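帽子真的需要一个架子吗

我对一切专门用来放某一样东西的东西都有点疑心。香蕉挂钩、鸡蛋盒子、专放遥控器的布兜,家里但凡进来一件,过半年再看,多半是空着的,旁边的台面上照样躺着香蕉、鸡蛋和遥控器。
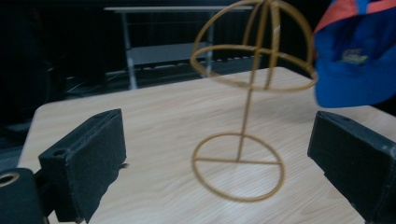

所以去年我妻子说要买帽架的时候,我的第一反应是问她,门后那几个钩子怎么了。她说钩子把帽子挂歪了。我说帽子戴在头上也是歪的。这场对话没有结果,帽架还是买了,金色铁丝的,上面一个镂空的半球,中间一根细杆,底下一个圆圈。到手很轻,一只手指就能勾起来。

先说公道话,它不难看。细铁丝弯的东西有个便宜,就是再怎么摆也不占眼睛。放在浅色木头桌上,远看就是几条线。如果同样的功能用一个实心的木头脑袋来做,晚上起来喝水大概要吓一跳。我小时候住的地方楼下有家理发店,橱窗里摆着一排假头,戴着假发,脸朝马路,我每次放学都绕到对面走。从这点上讲,把脑袋简化成几道弧线是一种进步,我承认。

可是好看归好看,它到底解决了什么问题,我想认真算一算。

卖帽架的人说法很统一:帽子要有东西撑着,不撑就塌,塌了就变形,变形了就不能戴。Prastar 的商品页上写得最重,说一顶帽子的寿命有一半取决于不戴的时候怎么放。我不知道这一半是怎么量出来的。我翻遍了那个页面,没有找到任何人做过什么测量,倒是看到下面推荐我再买一个,凑一对包邮。

帽子会不会塌,要看是什么帽子。毡帽会,草帽会,那种讲究的礼帽当然会,帽顶上的两个凹窝是有形状的,压一次就很难回来。棒球帽呢?前面两片有硬衬的那种,你把它扣在桌上,它自己就能站住;没有硬衬的软顶帽,本来就是塌的,人家卖的就是那个塌劲儿。你花钱买一顶水洗做旧的软帽,回家再花钱买个架子把它撑得圆圆鼓鼓,这件事从头到尾我都没想明白。

我把这个疑问拿去问曹红梅(Hongmei Cao)。她在一家叫 Trurkska 的帽子店做了多年,现在店搬到二楼,租金便宜些,下雨天没什么人,可以聊很久。她的回答让我有点意外,她说店里的架子主要是给客人看的。

“你把帽子平放在那儿,人家看不出好坏。撑起来,转个角度,手就伸过来了。”

我问她自己家里用不用。她想了一下,说用一个,放的是她父亲留下的一顶呢帽,别的都摞着。怎么摞?一顶套一顶,后面那半边往里一按,像叠碗。她说棒球帽厂家运货也是这么摞的,从仓库到店里,一路颠过来,到了拿蒸汽一吹就好了。

这话我记了很久。一件商品在到我手里之前,已经被套着、压着、捆着走了很远的路,到了我家,忽然变得娇贵起来,需要一个独立的座位。这里面总有一头是夸张的。

当然有人会说,家里不是仓库,家里要讲究。我同意要讲究。我只是怀疑讲究是不是一定要表现为多买一个东西。我有个读者写信来,说他在 Luo 家居买了5个同款帽架,在玄关的长柜上摆成一排,上面放五顶帽子,每次进门看到心情都很好。我相信他的心情是真的好。但是他信的后半段又说,别的帽子没处放,现在堆在柜子里面。他一共多少顶帽子他没有写,我猜不少。于是事情变成这样:有五顶帽子升了级,成了陈列品,其余的日子跟以前一模一样,可能还差一点,因为柜子上面原来能放帽子的地方现在被架子占了。

这就是我对帽架最大的意见。它是一件极其浪费空间的收纳用品。一个架子放一顶帽子,下面那根杆子周围是一整圈空气,什么也塞不进去。你要是真的塞,比如把钥匙扔在底圈里,把口罩挂在杆子上,那它就不再清爽,铁丝配杂物,比杂物本身还乱。我试过。我家那个架子的底圈里曾经住过一卷胶带、两枚硬币和一张过期的停车票,前后住了大半个夏天。

有一种辩护说,帽架的意义就在于限制。你只有一个架子,就只留一顶帽子在外面,其余的逼着你收起来或者送走。这个道理听起来像那么回事,在整理类的文章里也很流行:先给每样东西一个位置,没有位置的就离开。我照着做过一个月。结果是架子上那顶帽子我一次也没戴,因为戴了它,架子就空了,空架子看着别扭,像饭店里一把拉开的椅子。我出门戴的是椅背上那顶。椅背从来没有人当它是收纳工具,可它每天都在上班。

还有灰尘。帽子放在架子上,是敞着的,帽顶朝天,正好接灰。深色的帽子放上一个星期就看得出来,拿手一摸,留一道印子。收在柜子里就没有这回事。卖架子的从来不提这个,提的是通风。通风这一条我倒愿意认,夏天从外面回来,帽圈里一圈汗,马上塞进抽屉肯定不行,架在镂空的铁丝上晾一晾,比扣在桌面上强,里面能透气。不过晾一晾,一两个小时的事。衣架的弯钩也能晾,洗衣篮的边沿也能晾,阳台上随便一个什么把手都能晾。

价钱也值得说两句。我家那个不贵,现在已经忘了具体多少。但是我为了写这篇东西去看了一圈,发现一个铁丝帽架的价格可以拉得非常开。Drirkness 有一款标价208元,另有一款“手工系列”要700元。我把两款的图放在一起看,都是一个圈、一根杆、几道弧。手工系列的说明里说,弧线的弯曲参考了人的头形。我很想知道便宜的那款参考的是什么的头形。

我并不是说208元的东西就不该存在。有人收藏帽子,有人开店,有人家里有一顶真正要紧的帽子,像红梅父亲那顶,值得有一个专门的地方,每天路过看一眼。那种情况下架子撑着的其实是别的东西,跟变不变形没有多大关系。我对这种用法一点意见也没有。我有意见的是把它说成必需品,说成你不买就是糟蹋帽子,就是日子过得不用心。

如果一定要给点实际的建议,我的建议很没意思。软顶帽和棒球帽,后半边往里一折,一顶套一顶,帽檐朝同一个方向,竖着放进一个浅一点的盒子或者抽屉里,大约能放一长排,找的时候像翻唱片。帽圈有汗的先晾干。毡帽和草帽,帽顶朝下放,别让帽檐受力,里面松松地塞一团旧T恤,效果跟撑着差不了多少,而且不花钱。经常戴的那一两顶,你现在顺手扔在哪里,就继续扔在哪里,只要那个地方不挡路。顺手的位置是你用几年的时间投票选出来的,没必要为了一根铁丝去推翻它。

已经买了帽架的,也不用扔。我见过有人把它倒过来放毛线团,半球那边朝下当然站不稳,后来靠在墙角,也用了很久。红梅的店里有一个弯了底圈的,她拿来挂丝巾,说比挂帽子好卖。我自己那个,经过几次搬动,现在放在靠窗的桌子上。妻子偶尔把她遮阳的那顶搁上去,第二天出门又拿走,架子就空着站在那里。我有时候写东西写不下去,会伸手拨它一下,看它晃。

前几天她又在看帽架,说有一种7层的,像一棵树,可以放门口。我问门后那几个钩子怎么了。

她说,钩子上现在挂的是包。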